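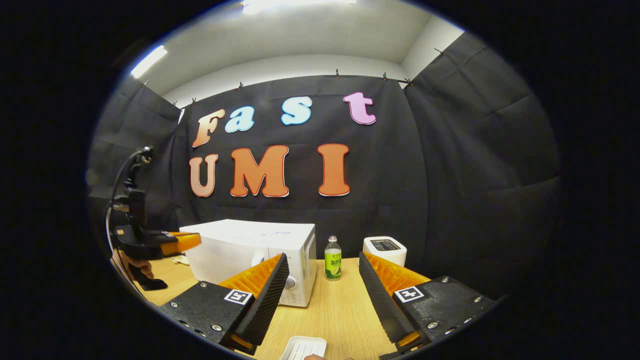

A table and hand-held grippers with orange ribbed pads.

CLUNLOW, February 3, 2025 – The Clunlow Winter Reading Drive has wrapped up its biggest year yet, with 3,000 books handed out to kids and families across Clunlow and Bremgate!

The drive, which opened in November, signed up 146 households, and 92 of them were new to the program. Zolgate Books gave the picture books, and the Ertürk Bakery kept everyone fed on sorting nights.

"We ran out of dinosaur books twice," said organizer Telmo Segura. "I love that. We'll order more."

Leftover books can be picked up at the Bremgate library.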